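Walking the Work Area Before You Switch the Arms On

Last updated: 21 September 2020

If you have just joined one of our two-arm teams, welcome! This page takes you through the check we do before the arms are powered, and it goes a bit slower than the laminated card by the door, so get yourself a coffee and read it once all the way through. After a week or two you'll be doing the whole thing without looking, and that is exactly when I'd like you to come back and read it again (I do, every November, when the site rules come up for review).

The check takes 9 minutes if you don't hurry. Please don't hurry.

Start with the stop button. Press it, try to start the arms, and make sure they stay put. Then release it and make sure they still stay put until you reset them at the console. A button that lets the arms come back to life the moment you twist it out is a fault, and you should tag the machine and tell your shift lead, even if the last person signed it off. At Ostwood we test every button on the station, including the one on the long cord that always ends up behind the desk.

Next, the speed setting. New tasks run at 30 percent for the first day, and I mean the whole first day, including the afternoon when everybody is itching to turn it up. The setting lives on the second tab of the Stoltis panel and it does not carry over after an update, so read the number off the screen every time. Write it on the sheet as well. Our folder has 258 of those sheets in it now and I have gone back to them more often than I ever expected to.

Then look at the grippers. Open and close each one by hand command, a few times, and look at the fingertips from the side. You want them to meet evenly. Wiggle the cable where it leaves the arm and follow it back with your eyes to see that there's slack enough for the full reach, with nothing for it to snag on. We change the fingertips at 3,000 cycles whether they look tired or not. The spares are in the Vakik drawer, second from the top. 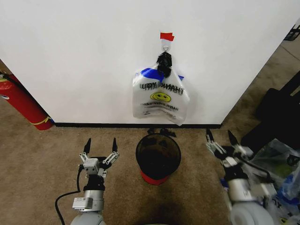

Now for the floor, which is the part people skip, bless them. Move the arms to their resting position and walk the whole area they can get to, plus one good step beyond it, and look low as well as high. Emergency equipment comes first: an extinguisher should be upright, on its bracket or stand, with a clear path to it, and one lying on its side against the baseboard at the left of the arms gets stood up and put back where it belongs before anything else happens. Loose plastic bags are next, and a pile of clear and blue ones on the carpet to the right should be gathered up, as thin film slides underfoot and likes to wrap itself around a wheel or a wrist joint. Things the task needs can stay, of course, so a bag hanging on its hook with the wastebasket under it is fine if your task sheet lists both. Anything small and dark near the wall, go over and find out what it is.

Agree on where people will stand. One person holds the stop button and does nothing else, no phone, no notes, no fetching things. Everyone else stays behind the line until the holder says "clear" out loud. If somebody steps over, the holder presses, and there are no hard feelings about it, ever. I have been pressed on plenty of times myself and was usually grateful.

When you finish, park the arms, power down, and sign the sheet with the time. If you're at the Kennedy site the sheet goes in the tray by the window, and everywhere else it goes in the folder.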